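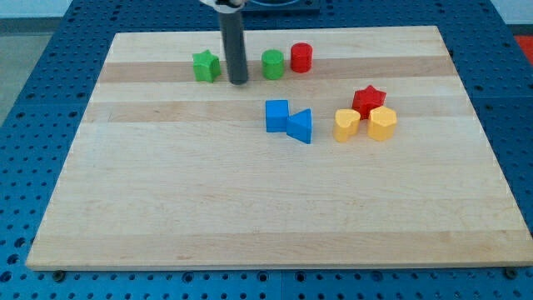

**Can a machine clear a kitchen table yet?** On a good day it can clear part of one, at a slow pace, with a person standing near the stop button.

## Notes for the Bradbridge session, 16th July

- Welcome the guests and thank Kamarul Subramaniam for the invitation.
- State the scope early — sorting, stacking and putting away. Cooking and laundry belong to the November talk.
- Slide 2: the Skarnamton trial. The arm was given 2,000 attempts at moving small objects to a marked spot. It failed 113 times. Pause here. Most failures came when two objects were touching.
- Slide 3: shop-floor work. The Simanjuntak packing line has used arms for six years, but every part arrives in a known position. A household offers no such help.
- Slide 4: cost. Refer questions on price to Sugeng Raju, who holds the Flastosetti quotes.

**If asked about jobs:** the trial did not study staffing, and the speaker should say so plainly.

**If time is short:** drop slide 3 and keep the failure figures.

Questions are taken from the floor microphone only. Slides will be sent to registered guests on request.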